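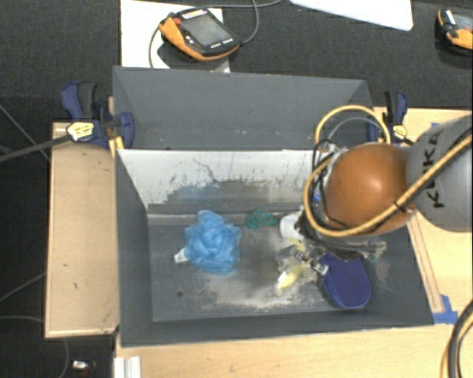
Grerlow Rowing Challenge FAQ

How long is the test piece?
2000 meters on a stationary rower, from a dead stop. The flywheel must be still before the first pull.

Can I change the damper setting?
Yes, before the start only.

How many attempts are allowed?
Athletes get 3 — the fastest counts. Rest at least 20 minutes between attempts.

Is there a masters division?
Yes, for ages 50 and over. Age is taken on the last day of June.

Who handles score disputes?
Harish Kashyap, head judge. Send the monitor readout with your entry number.

Can I transfer my entry?
No.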